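3.2 Parts left on the table

We were delighted by how much the loose parts told us once we stopped tidying them away between sessions. Over 2000 placements were logged in July, and the Stornetti brackets drew the liveliest sorting strategies - far livelier than the plain blocks did. Figure 4 shows a yellow block and a bracket lying close together, a grouping we coded as "near pair."

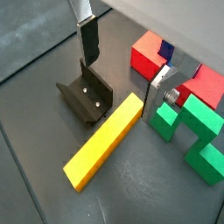
3.3 Coding the layouts

Figure 4. Long yellow block beside a dark channel-shaped bracket with two screws in its base.

Radu Nedelcu and Bianca Nistor coded all 871 layouts separately, then met to settle the 60 they disagreed on. Most of these came down to one lovely question: how close is close? We settled on a gap narrower than the bracket itself.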